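Teal trays back in the Jullora range
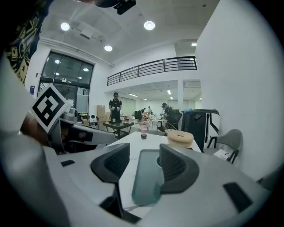
The teal tray on the white table.

The rectangular tray with rounded corners is back on our list after a short break. The shape is the same as before and so is the see-through teal. Plastuser will supply it again, and the first delivery is 500 pieces, of which 400 go straight to the shops. The rest stay in the stockroom for orders by post.

Several readers asked what size to buy for a desk or a bathroom shelf. Measure the shelf first – the corners take up less room than you might think, but the long side needs a clear run. For pens, post or small bottles one tray is usually enough.

Wash it by hand in warm soapy water and dry it with a soft cloth. Scouring pads leave marks on clear plastic.

Orders are limited to 2 per customer until the end of July. Arne Rothe is taking names at the front desk from 11 each morning.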